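Backing tracks on small stages: speaker notes
Ekua Gyamfi, afternoon session

Slide 1. Start with the Rarnell show in June. Capacity 100, four-piece band, recorded harmonies under two songs. Play the clip without saying which parts are live.
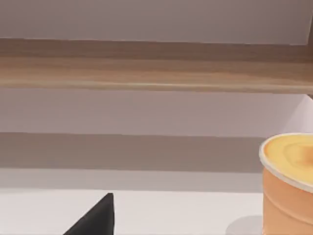
Orange paper cup, pale wall behind.

Ask for a show of hands: who heard the track? Then give the answer. Second verse and both choruses.

Slide 2. What goes on the track. Abena Ansah keeps hers to keys and one backing vocal. Lead vocal stays live. Mention the Allham tour, where the click dropped out and the drummer had to count them back in.

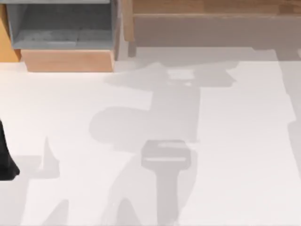

Slide 3. Sound check
Run the track at show volume. Give the singer a separate level in the monitor. Chiharu Kobori's rule for a 3,000 seat hall was the same as for a room of 50: check the loudest song first.

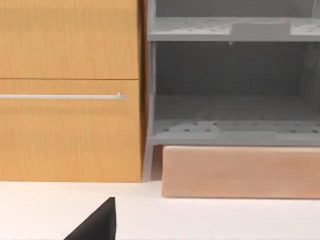

Slide 4. Telling the audience
Van Damme put it in the program. Brelanlow left it out and got letters. Read one, then take questions.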